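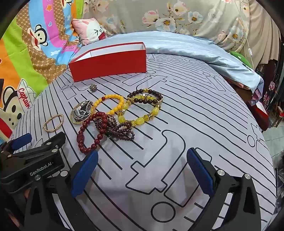

Contents of the red box, laid out on the bed before sorting.

The bracelets have lived in one box for as long as I have owned the box, and the box was never meant for them. It is a plain rectangular gift box, red outside, white inside, with no dividers. Every time I wanted one bracelet I got four. I put off dealing with it until December, when a strand of small garnet-colored beads had wrapped itself through the red bracelet so thoroughly that I could no longer wear either.

I work on a bed because beads roll off tables. A flat sheet pulled tight is good enough. The lavender-gray one has thin black line drawings all over it, and small dark beads do get lost visually against the lines, so a plain sheet would be the better choice. I did not change the bedding for it. The blue blanket got pushed to the back.

Sorting came first. My categories are by construction, not by color or by how much I like the piece:

Strung on elastic: yellow opaque, translucent yellow with the gold spacers, brown wood, dark red.
Strung on wire or thread with a clasp: garnet strands with the oval centerpiece.
Rigid: the wide bangle.
Pinned: the round brooch.
Other: the thin gold beaded one, which I keep apart from everything.

The elastic group is the one that needs attention. Elastic cord ages whether you wear it or not. My check is to hold the bracelet at two points, stretch it until a gap shows between beads, and look at the cord in the gap. If it is clear and springs back at once, it passes. If it is cloudy, fuzzy or slow, it gets restrung. I do this over a bowl, having once done it over a floor register.

Results: the opaque yellow passed. The brown wood passed, although the cord is close to the end and the holes in the beads are rough enough that I expect them to cut it. The dark red failed. The translucent yellow failed at the knot, where the cord had thinned next to one of the spacers. Metal spacers with sharp-edged holes are the usual reason for that, and a small round file run through each hole takes care of it.

For restringing I use 0.8 mm cord for the smaller beads and 1.0 mm for anything with a charm on it. The spool I have is a Rodik, 170 feet, bought at the craft counter in Julolthorpe, and I have used very little of it. Prestretch the cord before stringing. Pull a cut length firmly several times and let it rest a few minutes, otherwise the finished bracelet grows by half a bead in the first week and the cord shows. Surgeon's knot, one drop of glue, then I leave it for 72 hours before tucking the knot into a bead. The glue label says less. I have had two knots slip on the label's timing and none on mine.

The tangle took longer than both restringings together. Gianni Rinaldi, who repairs watches and has opinions on tweezers, told me to stop pulling and start loosening from the middle. That works. Lay the whole mass flat, find the largest heavy part (in my case the oval centerpiece), and fix it in place with a bit of tape on the back. Then open each loop outward with a blunt needle, a few millimeters at a time. No oil, no powder. People recommend baby powder for chains, and on bead strands it only packs into the drill holes.

I wiped the bangle with a dry cloth and left the dark panel alone. I don't know what the panel is made of, so nothing wet goes near it. The brooch has a lot of facets and collects dust between them - a soft dry paintbrush gets it out.

On storage, I considered the Koval stacking trays and decided against them. They are the right width for the drawer but too shallow for a bangle on its side. What I did was cut strips of mat board and slot them into the red box, which gives six compartments. The garnet strands get their own zip bag, pressed flat, with the clasp closed. The bangle gets the widest slot. The brooch sits in a corner with its pin shut. The thin gold bracelet went into a separate tin, because it is light enough to migrate under a divider.

Callum Forsyth asked in a comment on the last post whether magnetic clasps are worth fitting to elastic bracelets. I wouldn't. The pull on the clasp is constant, and you add a failure point to something that had only one.

Still to do: restring the brown wood before it goes by itself, and find a second charm ring for it, as the present one has a visible gap. I ordered a pack from Ralis. The smallest quantity they sell is 500.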